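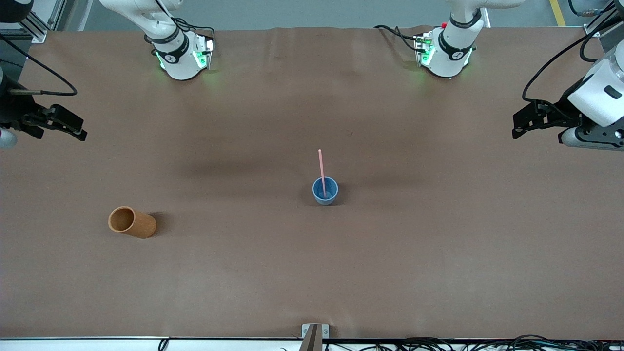
A brown work mat on a white-edged table, with a black gripper reaching in from each side.

HALLA HOUSEWARES TO OPEN SECOND FEVBRIDGE STORE IN OCTOBER

FEVBRIDGE – Halla Housewares announced today that it has signed a lease for a second store in Fevbridge. The new location will open in October on Somogyi Street, in the ground-floor unit last occupied by the Raltetti shoe store. The company's existing store on Market Row will remain open and will keep its current hours.

The lease runs for seven years, with an option to renew. Interior work is under way and includes new flooring, new lighting and a wider entrance with a ramp to the sidewalk. The original display windows will be kept. A permit for the exterior sign has been approved by the city.

The Somogyi Street store will carry kitchenware, tableware, bedding, small furniture and storage goods. It will also have a larger gift department than the Market Row store, with a counter for wedding and new-home registries. Registries opened at either store may be viewed and changed at both.
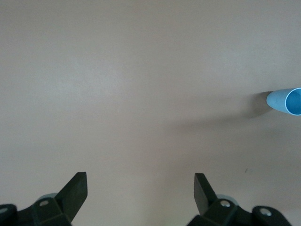
Customers will be able to order an item at one location and pick it up at the other at no charge. Orders placed before 2 p.m. will be ready the next business day. Returns will be accepted at both counters with a receipt. Gift cards already in use will be honored at the new store, and no exchange or registration is needed.

Halla expects to hire both full-time and part-time staff for sales, stockroom and delivery positions. Current employees have been given the first opportunity to apply for the supervisor posts – three of these have already been filled from within the company. Applications for all other positions are available at the customer service desk on Market Row.

The arrival of Halla will bring the Somogyi Street block back to full occupancy. The block is served by two bus routes and by the public parking lot behind the library, where the first hour is free. Deliveries to the store will be made from the rear lane before opening time so that the curb spaces in front remain available to shoppers.

During opening week, the first 600 customers to make a purchase at the new location will receive a cotton shopping bag. The offer is limited to one bag per household. Clearance items from the Market Row store will not be moved to Somogyi Street.

Store hours at the new location will be 10 a.m. to 7 p.m. on weekdays, with shorter hours on weekends. The opening date will be posted at both stores once the final building inspection is complete.

Media inquiries may be directed to the Halla Housewares business office, Market Row, Fevbridge.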